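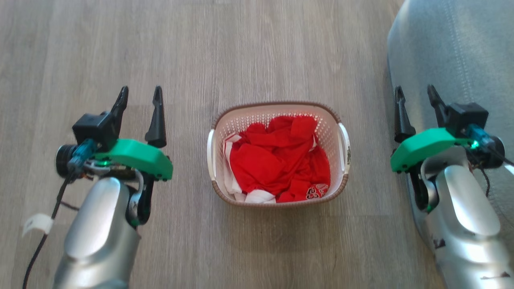

Reading time: 2 min

Ticket: pink transfer on white trim, team shirts
Opened by: Araceli Cordero
Opened: 2/17/24
Status: closed, with one item to follow up

Reported problem
White panels on the Derance team shirts came out of the wash with a pink cast. Red body fabric unaffected. Printed numbers intact, no cracking or lifting.

Setup
Washer: Burkex front loader, cotton program, 80 minutes.
Detergent: Linico powder, standard dose.
Load: 10 shirts, all red with white trim, plus one white towel.

Checks
1. Washed the towel alone on the same program. No color picked up. Drum and door seal ruled out.
2. Pressed a damp white cloth on the inside hem of a red shirt. Faint pink mark after 16 minutes. Dye is still loose.
3. Reviewed handling between wash and line. The shirts had been left piled in the basket overnight, red on white, still damp.

Cause
Loose dye in the red fabric, made worse by the time spent damp in the basket. The perforated sides let some air through, but the middle of a full pile stays wet much longer than the outside.

Fix applied
Soaked the affected shirts in cold water with a Lorente color run remover for 8 hours, then rinsed twice. Pink cast gone on all but one shirt. On that one the collar edge is still slightly off-white — acceptable for practice use.

Handling from now on
Wash cold, inside out, short program. No towels in the load. Use the basket for carrying only and hang the shirts as soon as the drum stops. Do not tumble dry.

Open item
Repeat the damp cloth check in July, before the new season's shirts go in with the old ones. Assigned to Cordero.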